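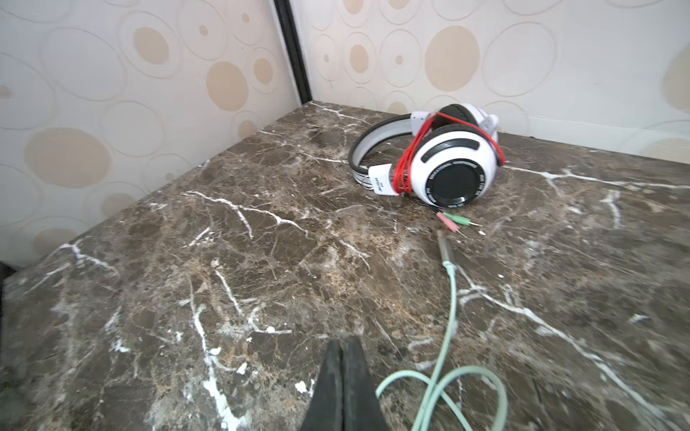

Wrapping the cable round the headphones: yes or no?

mossy_kettle
Right, settle something for me. I always wind the cable round my headphones when I put them away. White over-ears, red cable, round and round, done. My other half says I'm murdering the wire and I should hang them up like a civilised person. Who's right? (The pink and green plugs and the minty adapter lead just flop about on the table whatever I do, so tips welcome.)

Lauritsen
Your other half, sorry. It's the bit where the cable goes into the plug or the earcup that suffers. I killed 3 pairs that way before I learned. Loose loops, one of those velcro ties (I got a bag of 200 and will be leaving them to my grandchildren), drop it on a shelf.

pin_and_hem
Disagree! I've wrapped mine for five years and they're fine. The trick is not to pull it tight. If it's sitting there slack it's no worse than a coil.

Lauritsen
Slack when you start, maybe. Then you're in a hurry one morning and it's like a tourniquet.

Statik
Never mind the cable, is that a marble top? I'd be more worried about scratching the earcups. Also love the circles on the wallpaper, very much my nan's hallway in the best way.

mossy_kettle
Ha, thank you, the wallpaper came with the flat and I've grown very fond of it! Dark brown marble, yes, white veins all over. Shows nothing, which is handy as I wipe it down maybe once a fortnight. No scratches on the headphones so far.

Statik
Put a bit of felt down anyway. You'll only be cross later.

oldbiscuittin
Keep the adapter separate from the headphones, that's my advice. Mine lives in a little tin with the spare fuses. If you leave it dangling it gets yanked whenever someone moves something.

pin_and_hem
But then you can never find the tin.

oldbiscuittin
I can always find the tin.

mossy_kettle
OK, compromise: loose loops for a month and I'll see if I can stand it. Ordering ties tonight. Not 200 of them.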